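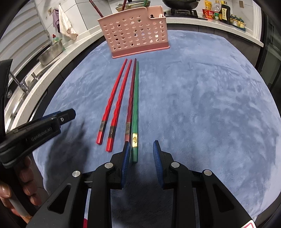 Notes > Printmaking > Relief

Registering a two-color linocut without a press

The edition I finished on 27 September 2024 was planned at 21 prints plus 2 proofs. It is a two-block linocut, gray under black, printed by hand with a baren. Most of the time went into registration, so these notes are mainly on that.

The paper is Pesteo, 200 gsm, smooth side up. I chose it for weight. Lighter sheets take ink faster under a baren but they stretch when rubbed, and the stretch is uneven. On my last print the black block sat well at the left margin and drifted by the width of a cut line at the right. With the heavier sheet the drift was too small to measure with a steel rule.

Both blocks were cut from the same sheet of lino and trimmed together. The block is 262 mm on the long side. I built the jig from a flat board with an L-shaped stop glued at one corner, the same thickness as the lino, and taped two Dirik pins along the top edge. The matching plastic tabs go on the paper, one pair per sheet. Taping the tabs is slow work and it has to be done with the sheet already on the pins and the tabs snapped down, or the tape pulls them out of line.

Transferring the key image to the second block went as follows. I cut the black block first, inked it heavily, printed it onto a sheet of drafting film on the pins, swapped in the uncut block, and rubbed the film down while still wet. The offset was faint but complete. I left it overnight, dusted it with talc, and cut the gray from it. I let the gray run under the black by a millimeter wherever the two meet. Anything less shows white slivers on some sheets.

Ink was Lutetis oil-based. The gray is mostly transparent base with a little black and a touch of umber. It needs a thin roll; a thick one dries glossy and the second color beads on it. I gave the gray four days on the rack before printing black. Two days was too short — the first proof lifted in patches when I peeled it back.

Five sheets failed. Three had tabs that came loose, one was creased, and one has a thumbprint in the margin that I did not see until it was dry. I had cut extra paper, so the edition number stands.

I have been rereading the chapter on key blocks in Jakubowski, which recommends printing the darkest color first as a guide and again at the end. I did not do this, and I doubt it helps with two colors. With four it might. The next print has three, and the blocks will be larger than the jig, so the board has to be rebuilt before anything else.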